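Short Fiction | Faith & Doubt

October 2, 2021
By Ebbe Torvik

My aunt Frøydis gave up God for Lent one year, which she said was the hardest thing she had in the house. She told the priest at Brekke so in February, on the church steps, with me holding her purse. He asked what she planned to do with her Sundays - she said she'd sleep.
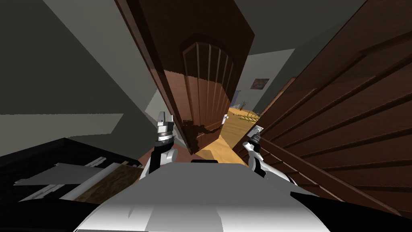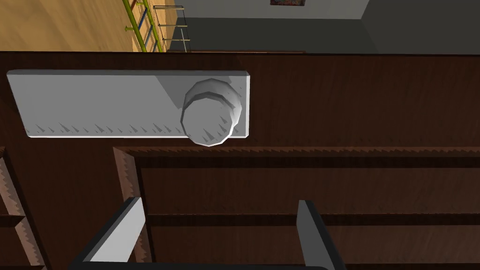
Reddish-brown wood, twice over.

She lasted 2 weeks. I came by with rolls and found her at the kitchen table in her good coat, singing the second hymn under her breath and getting the words wrong. "I'm only keeping my voice up," she said. I was 22 and thought I knew everything about belief, so I laughed. She made me sing the low part. Then she cut the rolls and said grace over them, quickly, with her eyes open.

Back to top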